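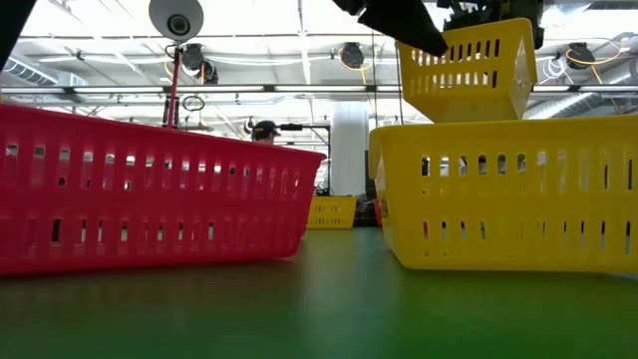
December 6, 2024
Abdelilah Kamel, workshop notebook

Spent most of the morning on the little plastic baskets, and I'm glad I did, even if it felt like housekeeping when I started. We bought them back in August to hold the loose hardware for the Findgate shelves, and they have been wandering from bench to bench ever since. I paid for 30 and can lay my hands on 27, so if you have one at home with clothespins in it, no hard feelings, just bring it back!

The plan (subject to grumbling) is color by project. Yellow for Findgate, red for Gape, black for odds and ends that belong to neither. I tried writing on masking tape first and the tape would not stay put on the slotted sides, so color it is.

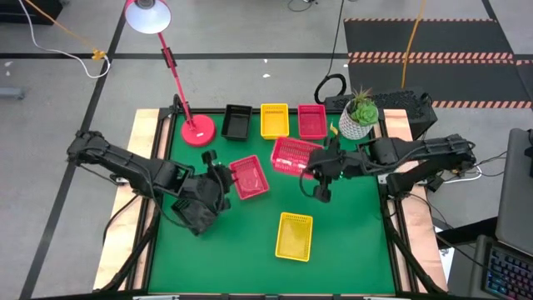
Sorting by color sounds like a job for a five-year-old, and I still managed to argue with myself over it. The trouble is the reds. I had been saying "red" as if that settled the matter, but one basket in the far row is a deep pinkish red, while the one tilted up farther forward is a good deal brighter, and under the shop lights I could easily talk myself into calling them two colors. I've decided they are all Gape and that's the end of it. The black ones are easy to tell apart from everything else, though small dark screws do vanish in them, so please keep those in yellow whatever project they came from.

The other thing I wanted to settle was the slots. They're handy for seeing whether a basket has anything in it without lifting it down, but the short pins slip through if you carry the basket on its side, and I have swept up enough of those for one winter. 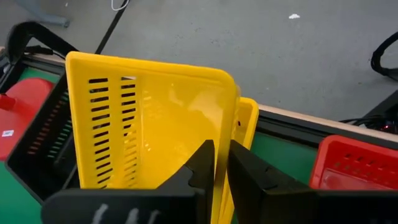
So pins go in a paper cup first, then the cup goes in the basket. Washers are fine loose. I'd like to try a cut piece of felt in the bottom too, if there is any left over from the Zomden drawers (Prarnarent wanted 200 for a roll, and we don't need a roll).

Still to do: clear the shelf by the window, find the missing three, and write the color list on the inside of the cupboard door.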